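Subject: Re: [dutthorpe-band] Halftime charts, sideline amps, and the Daltden game

Preben Arnardóttir wrote:

> Two things before the Daltden game. First, the low brass can't hear the drumline
> once we turn to face the visitor stands in the closer. On the last run the
> sousaphones were a full beat behind by the second company front. Can we move the
> battery upfield, or do we need somebody on the back sideline giving time?
>
> Second, I still don't have a final answer on the drill coordinates for set 9. My
> printout has the mellophones on the 50, and the revised PDF has them two steps
> off it. Which one is right?

Preben,

Set 9 first. The revised PDF is correct. The mellophones are two steps outside the 50 on side 1, front hash, no adjustment. The printout was made before the closer was recut and should be thrown away. If anyone in your section is still carrying a dot book with the old numbers, have them copy the new ones by hand before rehearsal, and check the counts as well as the positions. The move into set 9 is now 12 counts. It was 16, and the missing four went into the hold that follows.

On the timing problem, I would leave the battery where it is. Moving them upfield fixes the low brass and breaks the front ensemble, who are already listening back. We tried that staging for the Gonell show and spent most of a season undoing it.

What I would do instead:

1. Low brass watches the drum major on the center podium until the last count before the turn. No early heads.
2. After the turn, they take time from the back podium. We own a second podium and it has been sitting in the trailer. The assistant drum major goes there at the start of the ballad, walking behind the form.
3. The back conductor takes time from the center drum major's hands, by eye, and ignores what is coming off the field.

Item 3 is the one that goes wrong. The Daltden stadium has a concrete wall behind the visitor side and the echo is strong enough to conduct to if you aren't careful. Anyone who marched there before will remember the percussion break.

The center drum major also needs a larger pattern in the closer. The Marinescu arrangement marks the tempo change at letter K as a gradual push, and from 40 yards back a gradual push looks like nothing. I have asked for a plain four-pattern with a clear rebound through K and the eight bars after it. Style can come back at the final chord.

Remaining items for the game:

- Call time is the same as for home games. Instruments go on the truck before people go on the bus.
- We get the field for 9 minutes at halftime, including entry and exit. The show with the fanfare runs inside that, but only if the front ensemble is staged at the gate with 2 minutes left in the quarter.
- Stand tunes are numbered as in the folder. The short version of the fight song is for first downs. The long version is for touchdowns only — please stop playing it on field goals.
- The drumline does not play while the visiting team has the ball and is at the line. The conference rule applies to us even when the other band forgets it.
- Bring the 2000 arrangement of the alma mater. The older one is in a different key and there are still copies of it in the trumpet folders.

I can run the low brass separately for half an hour before full rehearsal if you want to try the podium handoff without the rest of the band waiting. Let me know which end of the practice lot you want and I will get the lines chalked.

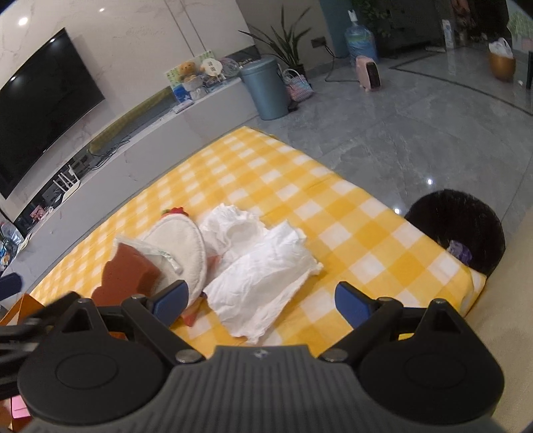

Checkered blanket with foam sponge and quilted pad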